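Magnesium and me, two months in

I said back in December that I'd report on the magnesium once I'd given it a proper go, so I'm reporting. Several of you have asked. My sister has asked twice.

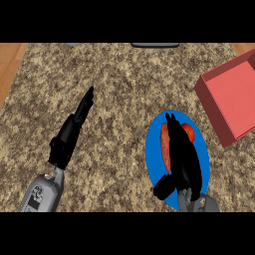 For anyone new, I'd been waking at 3am with calves like knotted rope, and Nisha Kandpal (we used to share an office and she's now a pharmacist) told me to look at what I was eating before I bought anything. So I did the food bit first. Pumpkin seeds on my porridge, spinach in practically everything, a handful of almonds at four o'clock when I'd normally go hunting for biscuits. I got quite keen on the seeds! I still have them most days.

Then I bought the capsules. I went for magnesium glycinate, mostly because the citrate I tried years ago sent me running to the loo, and I'd read that glycinate tends to be kinder. The brand is Morais, 99 capsules in a tub, and why it's 99 and not 100 I'd love to know. I take 2 with my evening meal. Heven do a powder as well, but it tasted like licking a chalkboard and I gave the rest away.

So, the cramps. I still get them, but I've had far fewer, and the ones I do have pass off quicker. Whether that's the capsules, the spinach or the stretching Vicente Bravo makes us all do at the end of his class, I couldn't tell you. I changed too many things at once, which Nisha has pointed out. As for sleep, I'd hoped for miracles and got maybe a slightly easier time dropping off. My dreams have been very odd, mind you. One was entirely about a ferry.

A couple of things before you rush out and buy some. If you've got kidney trouble, or you're on regular tablets, speak to your doctor or pharmacist first, as it can build up or get in the way of other medicines (some antibiotics, for one). And do read the back of the tub, as the big number on the front is sometimes the weight of the whole compound and the magnesium itself is a lot less.

I've got enough left for another fortnight and then I'm going to stop for a month, keep the seeds, keep the stretching, and see what my legs do.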